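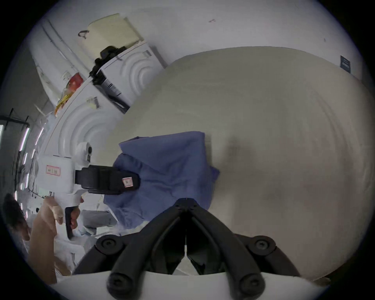

Tài Huỳnh
Maintenance planner by day, home laundry notes on weekends

Hard water and the cotton load

When we lived in Plakberg I never thought about the water. It came from a dam in granite country, it was soft, and any detergent worked in it. Brudik is on bore water. The council's July report lists total hardness at 356 mg/L as calcium carbonate, well past the point where most scales stop bothering with new categories and say "very hard".

The first sign was the kettle. The second was that cotton came off the line stiff, and dark colours picked up a grey cast along the seams. I put this down to the machine, an elderly Yatsenko front loader, and cleaned the filter, the drawer and the door seal. None of that changed anything.

What the calcium does

Anionic surfactants, the main cleaning agents in most laundry detergents, bind with calcium and magnesium. Soap is the worst case and drops out as a visible scum. Modern synthetic surfactants are more tolerant but still lose some of their effect. Detergents carry builders to deal with this (zeolite, citrate, sodium carbonate and so on), and the amount of builder in a dose depends on what the manufacturer thinks your water is like. If the water is harder than that, surfactant gets used up on the minerals.

Sodium carbonate works by precipitating the calcium as carbonate. It's cheap and effective, but the precipitate has to go somewhere, and part of it goes into the fabric. Citrate and similar compounds hold the calcium in solution so it leaves with the drain water. For cotton that gets washed every week I'd rather pay for the citrate.

The other thing that goes wrong is fabric softener. It deposits a cationic layer on the fibre, which hides the stiffness and leaves the mineral where it was. Towels treated this way feel fine and absorb badly. We stopped using it in our second month here.

The test

I wanted a number, so I picked one bath towel and weighed it dry on the kitchen scale. It read 446 g. The full load it travelled with was 787 g, deliberately small, made up of that towel and a few cotton items. Same program each time, 40 degrees, same spin speed. I ran 10 cycles with Wivedetti powder at the packet dose for "normal" water and weighed the towel again after each one, dried on the line and then left indoors overnight to settle. 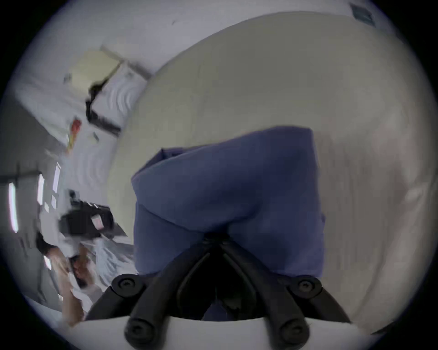 Blue cloth, folded and gathered.

The scale reads to the gram, and humidity moves a towel by more than that. I noted the indoor humidity but didn't correct for it. Lint loss runs the other way, as a towel sheds fibre in every wash, so a steady weight could still mean deposit going on while cotton comes off. The readings drifted upward slightly and I wouldn't defend the slope to anyone.

The absorbency check was more useful. I put a drop of tap water on the towel from an eyedropper and timed how long it sat on the surface. At the start it went in straight away. By the last cycle it beaded for a moment first. Then I changed to the hard water dose on the same packet, with a spoonful of sodium citrate in the drawer, and the beading went away over the next few washes.

Shirts

Woven shirting shows the problem in different places from towelling. The collar fold and cuff edges are where abrasion is highest, and a mineral-loaded yarn abrades sooner. Interlining makes it worse by holding rinse water. I now turn shirts inside out, undo every button including the cuffs, and run an extra rinse. The extra rinse uses the same hard water, so it does nothing for the calcium already on the cloth, but it does carry off leftover detergent, and a fair share of what I took for scale was residue.

Line drying matters as well. When water evaporates from the fabric, whatever was dissolved in it stays put, so a faster final spin leaves less behind. I moved from the 800 setting to 1000 for everything except linen, and the creasing is worse. I iron on Monday night, so I can live with that.

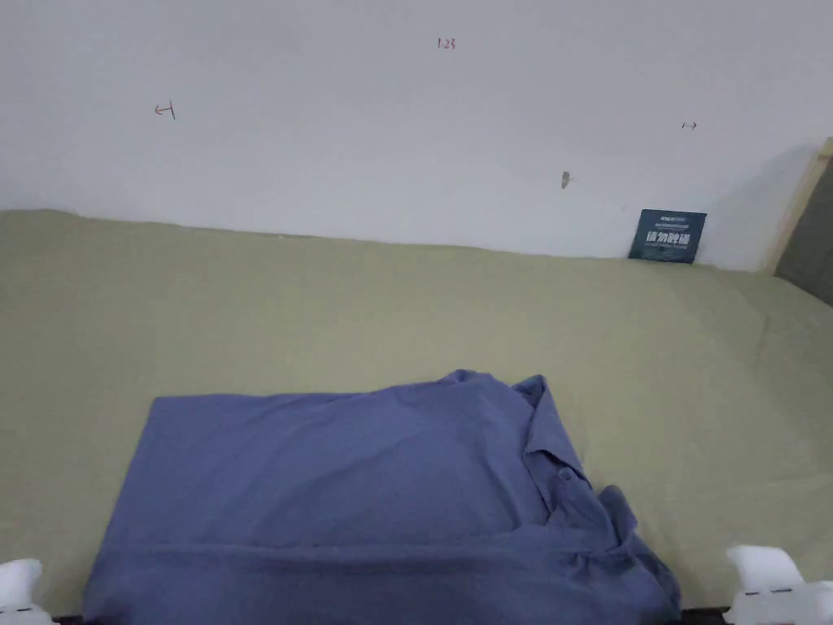 One reader disagreed with the dosing section when I posted an early version of it, and wrote that citrate in the main drawer is wasted if the machine flushes the drawer during its first drain, as some older front loaders do. The suggestion was to put it in the drum with the clothes, dissolved in a cup of warm water, and to run the stiffness comparison again before buying more.

That's a fair point about the Yatsenko. Its manual shows a short drain just after the first fill, and I hadn't allowed for it. I've moved the citrate to the drum and started another run with the same towel. An ion exchange softener on the house supply would settle the matter, but the quote I had covered a new pad, a drain line and a salt bin, and the plumber wants the meter relocated first.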